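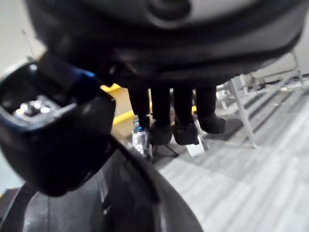 ## Shoes, Pants and Water: Questions from New Event Staff

Nostwood Event Staffing. Last updated February 14, 2020.

These are the questions that come up most often between the hiring call and the first shift. If yours isn't covered, write to the staffing desk and Isabelle Friesen or Harvey Ross will answer.

### What do I wear?

Black pants, black socks, black closed shoes and the shirt we issue you. This applies to all floor staff, including greeters, coat check, registration and room hosts. Kitchen and loading crews have their own sheet.

### Does it have to be black? I have very dark navy pants.

It has to be black. Navy looks fine at home and looks blue under hall lighting, especially next to someone in black. Charcoal has the same problem.

### What kind of pants are allowed?

Plain trousers, slim or straight, with a hem that reaches the top of the shoe. Work pants with side pockets are allowed for setup but not once guests are in. We don't allow jeans, leggings or joggers, even black ones. You may wear a skirt at or below the knee with black tights if you prefer.

### Do you provide the pants?

No. We provide the shirt and the name badge. If buying a pair before your first paycheck is a problem, ask Marlene Wong in the Thibodeau office. She keeps a rack of returned and donated pairs in most sizes and you can borrow one for the season.

### Can I wear sneakers?

Yes, if they are black all over, including the sole, the laces and the logo. White soles are the most common reason people are sent to change. Some staff go over a pale sole with a marker. It rubs off on carpet, so please don't.

### Which shoes do you recommend?

We don't require a brand. Look for:

- a closed toe and heel
- a sole with grip on polished floors
- a low heel, one inch or less
- enough room for your feet late in the day, when they are larger than in the morning

Break new shoes in before you work in them. Wear them around the house for a few evenings first. If you're using your own insoles, bring them when you try shoes on.

### How long will I be on my feet?

A standard shift is 8 hours. You get one meal break of 30 minutes and a shorter sitting break in each half. Greeters and room hosts stand for most of the rest. Registration staff have stools.

### Can I lean or sit when no guests are around?

You can sit during setup and after doors close. While the hall is open, please stand at your post, but move when you need to. Shift your weight, walk to the end of the aisle and back, or trade places with the person next to you. Standing completely still is harder on the legs than walking.

### Are there mats?

At coat check and registration, yes. Most other posts are on bare floor or carpet. If you have a medical need for a mat, tell us when you accept the shift and we'll have one delivered to your post.

### Can I keep water with me?

Yes. Every staff member may keep one bottle at their post. It must be:

- water only, no coffee, soda or juice
- closed with a cap or lid when you aren't drinking
- clear, or plain in color

Open cups stay in the break room.

### Where do I put the bottle?

Under the table or on the shelf if your post has one. If it doesn't, you can stand the bottle on the floor close to your feet, on the side away from foot traffic. Don't leave it in a doorway, on a stair, on a ramp or on top of a cable cover. Don't stand it on exhibitor tables or on any equipment.

When you change posts, take it with you. Bottles left behind after a changeover are thrown out, including the refillable ones. We've had several complaints about this and the rule is staying.

### Do you hand out water?

There is a case of bottled water at the staff check-in and a refill tap in the break room at both of our regular venues, Grelbridge Hall and the Gesport Center. Take one bottle at the start of your shift and refill it. At the August fair last year we ordered 840 bottles and ran out on the second afternoon, mostly from people opening a new one every time they lost track of the old one.

### How do I tell my bottle from everyone else's?

Write your initials on the cap. Markers are at check-in.

### What if I spill?

Stay at the spot and send someone else for a cloth or a mop. If you're alone, radio "floor" and your location. Don't cover a spill with a napkin and walk away from it. If it's near an outlet or a cable, keep people back and don't wipe it yourself.

### Can I change shoes halfway through?

Yes, and plenty of people do. Bring the second pair in a bag and leave it in the staff room. The second pair follows the same rules as the first.

### My feet hurt after the first shift. Is that normal?

Some soreness is common in the first week. Numbness, sharp pain or blisters that bleed are not something to work through. Tell your floor lead. Bo-ram Ok at Grelbridge and Janaína Vasconcelos at Gesport can both move you to a seated post for the rest of the day, and it doesn't count against you. Blister pads are in the first aid drawer.

### Do you pay anything toward shoes?

After 5 completed shifts you can claim part of the cost of one pair per year. Send Marlene the receipt and a photo of the soles. Claims are paid with the next regular paycheck. We don't pay for insoles or polish.

### What happens if I show up in the wrong clothes?

Your floor lead will lend you something if there is anything in your size. If not, you'll work setup or the back corridor that day at the same rate. If it happens a third time, we'll stop booking you for front posts.

### Can I wear the uniform to and from work?

Yes, but please take off the badge. In winter, bring your floor shoes in a bag and change at check-in, where there's a boot tray by the door.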